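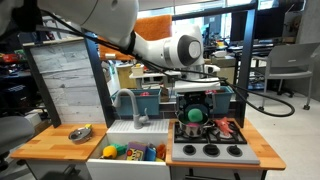
Biseo Tidy-Up Arm for Play Centers and Toy Libraries

31 October 2018 | By the Drusavora shop team

Print this page | E-mail this page

If you run a play center, you already know how the last part of the day goes. The families head home, and your staff get down on their knees and start fishing lemons and blocks out of the play kitchen sink. The Biseo was made for that hour. It is a white arm with a gripper that works over a play kitchen, picking up one toy after another from the sink, the stove and the counter and setting each in the bin you've chosen for it.

We like to be plain about what changes for your people. Someone still has to set the arm up, look over the bins and deal with whatever it has missed (soft, floppy things are hard for it), so please don't plan on one less person at closing – plan on the same people having time to wipe down the shelves, mend the dress-up clothes or get home for supper. At the Policarpio play center, the two closers now take turns minding the arm, and they tell us their backs are happier for it!

The Biseo remembers up to 199 toys, and teaching it a new one takes a little patience the first time. Run it only after hours, with children out of the room.

In the box: arm, gripper, cables, counter clamp and 2 spare finger pads
Arm weight: 23 pounds
Training visit: included, half a day with your closing staff
Order number: 174
Sold and serviced by Sotevora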